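Home | Our Work | Progress Reports | Get Involved | Contact

Damthorpe Orchard and Hedgerow Project: Autumn Progress Report to the Yalçınkaya Fund

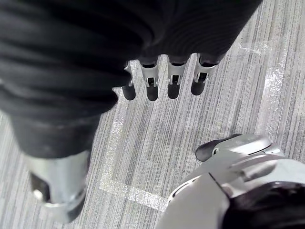

Dear friends at the Fund, it's a pleasure to be writing to you again, and a bigger pleasure to have so much to tell you. When we sent our last report in the spring we were still arguing over the map, the ground at Boltness was too heavy to get a spade into, and I was privately wondering whether we'd asked you for money a year too early. I needn't have worried quite so much (though I'd like it noted that I did worry, thoroughly, on everyone's behalf).

The hedges first, as they take up the largest share of your grant. We promised you 2,338 young plants in the ground along the old lane between Flumness and Damthorpe, and all of them are now in. The mix is mostly hawthorn and blackthorn, with hazel, field maple and dog rose wherever the soil gets a little kinder toward the bottom of the hill. We used the cardboard guards we talked about on the phone, and they've stood up to the rain better than the supplier led us to expect. The deer have found the top corner, of course. We've put up a stretch of temporary fencing there and will look at it again after the winter.

The apple survey has been the happy surprise of the year. We set out to record whatever old trees were left in back gardens and field corners, and I think I told you to expect a few dozen. We've logged 164 so far! A good many are varieties we can put a name to, and there's a stubborn group that we can't, including a very sharp yellow cooker at Flumness that the family there has always just called "the porch tree." Fruit and leaf samples from the unnamed ones have been set aside for proper identification, and we should have answers before your next review.

Grafting went less smoothly, and I'd sooner tell you so plainly. We took our cuttings in good time but stored one batch too warm, and most of that batch failed. It cost us some money in rootstock and rather more in pride. The second batch, kept in damp sand in the north shed at Boltness, did much better, and we have a row of sturdy little trees potted up for planting out next year. We've written up the storage method so that whoever does it next doesn't have to rely on my memory.

School visits carried on through the warm months and into the fall, and 466 children came through the orchard gate altogether. They pressed apples, looked for caterpillars, asked excellent questions about wasps and went home sticky. We ran four evening sessions for adults as well, on pruning, hedge laying, cider and simple record keeping. The pruning evening was so full that people were standing in the doorway, and we plan to repeat it in late winter when the trees are ready for it.

On the money side, we're a little under budget on plants and a little over on transport. The lane at Boltness was closed for drainage work for most of the planting season and every load had to go the long way by way of Flumness. With your agreement, we'd like to move the savings across to cover it. The full accounts are attached separately. The tool budget hasn't changed, apart from two replacement spades and a new blade for the long-handled saw.

Between now and spring we mean to fill the gaps in the hedge, finish the survey on the east side of Damthorpe, and get a first draft of the orchard handbook over to you. I'd also dearly love to have some of you here for the wassail. It's cold and muddy and the singing is uneven, but there's always soup, and you'd be able to walk the new hedge from end to end before it gets dark. Do let us know about boots sizes if you'd like to borrow a pair.

With warm thanks, as ever, from all of us at the orchard.

Filed under: Funder Updates, Hedgerows, Heritage Fruit

Comments (3)

hillside_gran: Lovely to read this. We have an old tree behind the garage in Damthorpe, on the east side, very knobbly, red stripes. Is it too late to have it added?

Orchard team: Not too late at all! We'll be on the east side until spring. Send us a note through the contact page and we'll come and knock.

mudlark77: Please do the pruning evening again, I was one of the ones in the doorway and only caught half of it.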